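Workshop tips from the robot club: looking after gripper fingers, and a desk fit to practise on

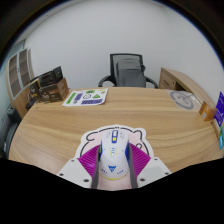

Gromport, June

We have had a good run of newcomers at the Gromport school robot club this term, and the same small questions keep coming round, so Leena Seppälä and I have put our answers on one page (it was going to be a postcard, and then we got talking). Most of it is ordinary household sense, and plenty of it will do just as well for a kitchen drawer or a sewing box.

Start with household things. A computer mouse is a lovely first object for the hand-held gripper, all curves and slopes, and it teaches you very quickly where the fingers like to sit. Bring them in level on both sides and close slowly. If the mouse twists, open up, move back a little and try again – squeezing harder only marks the shell.

Put a mat under whatever you're lifting. A mouse mat is ideal, and one with a funny shape is even better, as the ears and corners give you something to line up with when you set the object down again. Our animal-head mat has become a great favourite!

Wash the finger pads by hand. Ribbed pads collect fluff like nothing else, so take them off, swish them in lukewarm water with a drop of washing-up liquid, and run a soft old toothbrush along the ridges, never across them. Lay them on a tea towel until next session. Please keep them off the radiator. Arvo Lappalainen tried it with a set before the Grernlow competition and they came back the shape of crisps.

Check the screws before you begin. The little ones on the mounting plates work loose with all the opening and closing. Go round each plate with the small screwdriver, a gentle turn until it stops and no further. Spare screws live in the lid of a jam jar, held down with a fridge magnet, and Siiri Karppinen would be very glad if they went back there.

Print your layout sheet and keep it at the far side of the desk, where you can glance up at it. Coloured blocks are much easier to read at arm's length than a list of words. If yours curls, leave it under a heavy book overnight.

Throw something over the back of your chair if it has a mesh back. Any old cloth does, and it saves cardigan buttons and cables from catching.

Keep your boxes. Small parts travel best in the packaging they came in, and a stack at the back corner of the desk takes up hardly any room.

For the June round each pair has 80 seconds and three lifts, with two practice goes beforehand. Jailson Rezende has the sign-up sheet and will be in the workshop from half past three. Bring a pencil and your own tea towel.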